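Metix is a demonstration kit for two arms and a parallel gripper. It comes as a base bracket set, a wrist camera mount, the recording software and a method we've been banging on about for nearly two years now. I'm Jitendra Tyagi, I wrote most of the recording side, and this page is my attempt to tell you what's in the kit, what it has done on our own bench and where it falls over. Youssra Abdelaziz did the training work and has been through the results section with a red pen, so blame her if it sounds cautious!

## What the method does

The short version is that we stopped recording demonstrations from the beginning every time. Most people collecting data for tabletop tasks will reset the table, drive the arm through the whole job, save it, reset again and so on until lunch. You end up with a mountain of perfect approaches and hardly anything about the awkward bit in the middle, where the fingers are a few millimetres off and somebody has to decide whether to go for it or back out.

Metix records what we call joins. You run the policy you've already got (even a rubbish one), you watch it, and when it starts to drift you take over from wherever the arm happens to be. The software saves the few seconds before you took over as well as your correction, and it marks the moment of handover. Training then gives the correction more weight than the drift. We named the weighting scheme Szénási, after the street our first office was on, and the name stuck before anyone could think of a better one.

You do still need some full demonstrations to start with. We use 200 per task. Then it's corrections from there on, in rounds, retraining between each.

## The bench we test on

I get asked about the test setup more than anything else, so I'll be plain about it: it's an office. It has a grey carpet and a whiteboard, and a big bright window that plays havoc with exposure on a clear morning. We like it that way. A policy that only works in a blacked-out lab is no good to the people who buy from us, and most of them are putting an arm in a room that was meant for meetings.

The arm's work table has a perforated plate on it, and we clamp the plate down so we can move it when a job needs a different reach. I keep meaning to bolt it and I never do. The small round table with the maple-coloured top is for the tabletop jobs, and whatever's lying about tends to end up on it, bottle and remote included.
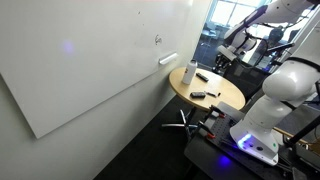
## What's in the box

- Bracket set for two arm bases, to suit a perforated plate (plate and clamps not supplied, use whatever you have)
- Wrist camera mount, with the cable guide already fitted
- Handover pedal, so your hands stay on the controls when you take over
- Tinden, our recording software, on a stick and as a download
- Starter policies for the whiteboard tasks, plus the full demonstrations they were trained on
- A printed setup guide that Youssra insists people read (they don't)

Arms, grippers and the computer are yours to supply. Drop us a line before ordering if your gripper is an unusual shape, as the camera mount is the one piece that really does care.

## The whiteboard tasks

We wanted a family of jobs using things anybody can find in an office, so that a customer could repeat our results without waiting for a parcel of special blocks. Markers, caps and erasers turned out to be lovely for this. They're cheap, they're everywhere, and they're much nastier than they look!

A marker barrel is round, so it rolls if you pinch it badly. The cap is small and dark and gives the camera very little to go on, and it matters which way up it is. If the opening faces the ceiling you can bring the tip down into it. If it's on its side you have to sort that out first, and that was our hardest case by a long way. The eraser is the easy one, big and soft and forgiving, and I'll admit we put it in partly to cheer ourselves up. We also scatter in other odds and ends, mostly to check the policy doesn't go after the wrong black thing.

The wrist view is the one the policy leans on most in the last stretch. We tried training without it and the arm would get to the right neighbourhood and then dither. With it, you can see both fingers and the gap between them as well as whatever you're trying to get hold of, and that seems to be what the network wants too.

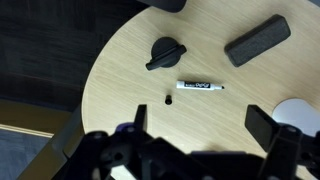

*Wrist camera view over the round table: uncapped marker, upright cap, eraser and a black knob-shaped piece.*

## What we found

On the capping task, the starter policy trained on full demonstrations alone was, to put it kindly, hopeful. It could find the marker and it could pick it up, but lining the tip up with the cap was mostly luck. We then did 11 rounds of corrections, and the improvement came in two lumps. The first was early on, when it learned to back off and try the grasp again instead of dragging the barrel along the wood. The second came much later, when it began to slow down above the cap.

As a comparison we took the same starter policy and gave it another 200 full demonstrations, so it had plenty of extra data but no joins. It got smoother. It did not get much better at the cap. I found that a bit annoying at the time because I'd spent a whole Saturday recording them, but it's the result that convinced me the method was worth selling.

Youssra would like me to add three things. The same two people did all the correcting, so we can't say how much depends on who's on the pedal. The tests were all run in the one room. And the knocked-over cap still beats us often enough that we don't list it as a supported task.

## Setting it up

Allow a morning. The brackets go on quickly, and it's the camera calibration that eats the time, mainly if your window is as bright as ours. Tinden walks you through it and will nag you if the wrist view has shifted between sessions. Please listen to it when it does. We lost almost 10 sessions to a loose mount screw before I added that check, and I'm still a bit sore about it.

Start with the eraser. Do the full demonstrations in small batches and move the things on the table between each one, properly move them, don't just nudge them. Then train, run it and keep your foot near the pedal. Your first instinct will be to take over too early, before the arm has really gone wrong, and those corrections aren't worth much. Let it wander a little. (Not into the furniture, obviously, and keep the stop button within reach.)

## Does it work with Mikuter?

Yes, if you're on the current version. Recordings made in Tinden open in Mikuter with the handover marks intact, so you can scrub through a session and see each takeover on the timeline. Going the other way is patchier. Older Mikuter recordings import without any marks, and you'll have to add them by hand or treat the lot as full demonstrations.

## Ordering

We build the kits in small batches and the next one ships in February. Tell us which arm and gripper you have, how far it is from the base to your table, and what you'd like it to do. If it's a job we think the method won't help with, I'll say so in the reply. Customers with the older bracket set can buy the camera mount and pedal separately, and the software upgrade is free to them.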